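The Long Road Back to the Second Division

Flutberg lost its coach, its captain and half its gate money in one winter. Aino Rantala took the job anyway.

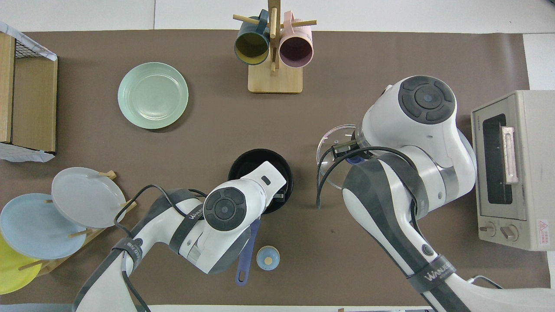

A frying pan with a blue handle and a glass pot lid held on its edge, over a brown mat.

The training ground at Flutberg has one full-size field and a parking lot that floods at the north end. Players arrive by 8 in the morning. Most of them are gone by noon, because most of them have other jobs to get to.

Rantala was hired in January, with the club sitting last in the third division and 4 points behind Petkov. She had spent the previous three seasons as an assistant at Vernlow, where she handled set pieces and opposition scouting. It was her first head coaching position.

"I asked to see the wage bill before I asked to see the squad," she says. "They were both short."

The first home game under her drew 345 people. Flutberg lost it 2-0, with both goals coming from corners. She moved the defense to zonal marking the next morning and has kept it there. The team has allowed one goal from a corner in the time between.

The bigger change was in midfield. Olaia Lozano had played most of her career as a winger and had been left out of the starting team in the fall. Rantala put her in the center, next to a holding player, and told her to stop crossing the ball.

"I thought it was a punishment," Lozano says. "I didn't touch the sideline for a month."

Lozano has scored six times from that position. Two of those came in the away win at Stindgate, a ground where Flutberg had not taken a point in nine years. The traveling support that night filled one bus and part of another.

Results since then have been mixed. Flutberg beat Petkov at home, drew twice, and gave up a late lead at Vernlow in a game Rantala still does not like to discuss. The club now sits fifth. The top two go up automatically and the third-placed team enters a playoff.

Money remains tight. Season tickets were cut in price over the summer and up to 300 have been sold, according to the club office. The team still travels to away games on the day, including the four-hour trip to Stindgate, and the physical therapist works part time.

Rantala's contract runs to the end of next season. She has asked for a second goalkeeper and a drain for the parking lot. The goalkeeper signs next week.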